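Treser pull-on trousers, black

Brand: Skevton
Colour: black
Price: £70
Sizes: 11
Delivery: two to four working days
Product code: Treser 132

A plain black trouser for work, travel and days at home. The Treser pulls on over the hips and has no zip, button or belt loops. The outside of the cloth is smooth with a matte finish, and the waist is lined in beige so that the seams don't rub. It has been in the Skevton range for three years and the cut hasn't changed in that time, so a new pair will fit the same as your old one.

Fabric and lining

The cloth is a medium-weight knit with some stretch in both directions. It is thick enough to wear over tights in winter and is usually comfortable until June, after which most people will want something lighter. It doesn't have a shine and it doesn't pick up fluff as badly as brushed cloth, though a lint roller is still useful if you have a cat.

The lining covers the waist only. The legs are unlined. The lining cloth is softer than the outer cloth and will crease a little with wear, and this doesn't show from outside.

Fit

The waist sits just below the navel. If you are between two sizes, take the smaller one for a closer fit at the hip or the larger one if you plan to wear a long top tucked in. The stretch goes back overnight, so a pair that feels loose in the evening should be back to its proper size the next day.

The largest size fits a hip of 132 cm. Full measurements for every size are on the Skevton size chart, which we can post to you if you would rather not use the website. Please measure over thin clothing and keep the tape level.

Leg lengths

Short: 70 cm inside leg
Regular and long: see size chart

The inside leg is measured from the crotch seam to the hem. The easiest way to choose a length is to measure a pair you already wear, laid flat, and compare. Most alteration shops can shorten the leg, but ask them to use a stretch stitch or the thread may snap. We can't take back trousers that have been altered.

Washing and care

Turn inside out before washing.
Cool machine wash with dark colours.
No bleach and no fabric softener.
Dry flat or over a rail, away from direct sun.
Do not tumble dry.
Cool iron on the inside only. Do not iron over the logo.

Wash the trousers separately for the first 3 washes, as a little black dye may come out. After that they can go in with anything dark. Softener coats the fibres and the cloth slowly loses its stretch, so please leave it out even if your other clothes need it.

Packing

Fold one leg over the other, then fold in half from the hem to the waist. For a suitcase it is better to roll them from the hem. Creases from packing normally drop out after an hour on a hanger.

Also in the range

The Badau is the same trouser with two side pockets and a slightly heavier cloth. The Insaurralde has a zip and a flat front and is meant for offices with a dress code. Both come in black and navy. The Treser is black only.

Returns and exchanges

Unworn trousers can be sent back within four weeks with the swing ticket attached. Exchanges for another size or length are free, once per order. Sale items can be exchanged but not refunded. Put the order slip in the parcel and write the size you want on the back of it.

Questions about sizing go to Alper Sezer on the customer desk. Send him your waist, hip and inside leg and he will tell you which size to order. He replies in the mornings, before 11. 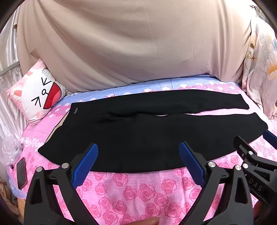
Trying on at home is the best way to check the size. Before you put them on, lay the trousers out across a bed with the legs straight and smooth the cloth outwards from the waist with a flat hand. Soft creases near the crotch are normal on a pair laid out like this. Look for the Skevton logo, the small silvery-grey script near one corner of the waist, and check that the print is whole. A narrow edge of the beige lining may show at the waist opening, bordered by thin black. Leave the ticket on, keep shoes off, and try sitting down as well as standing. If the waist rolls over when you sit, go up a size. Fold the trousers back into their bag if you are returning them.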